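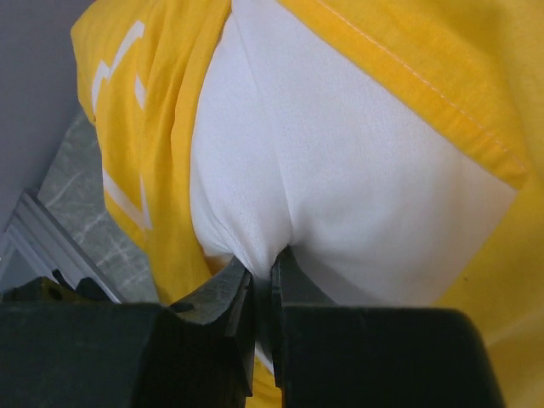
### 4.2 Self-reported garment life

Kofler and Bachmann put the working life of a cotton T-shirt at 44 months. We doubt it. Their figure rests on people recalling when they bought a shirt, and few of us can do that for anything older than last summer. Of the 2,379 entries in our own wardrobe diaries, 46 percent gave no purchase date at all, and many of the rest named May, the month the diaries were handed out.

Color makes matters worse. Bright shirts, like the yellow one in Figure 2, may simply be easier to remember than gray or navy ones — Eder raises this in passing and then drops it.

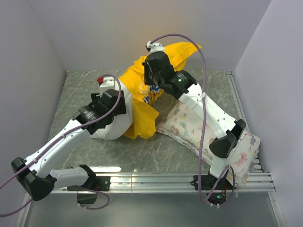

The Drireck sample has a further problem. Its 80 households had all agreed to keep receipts, and people who keep receipts may well keep clothes longer too. Aebischer corrects for income but leaves this alone. Until someone does better, we treat the published averages as upper limits and leave them out of Table 3.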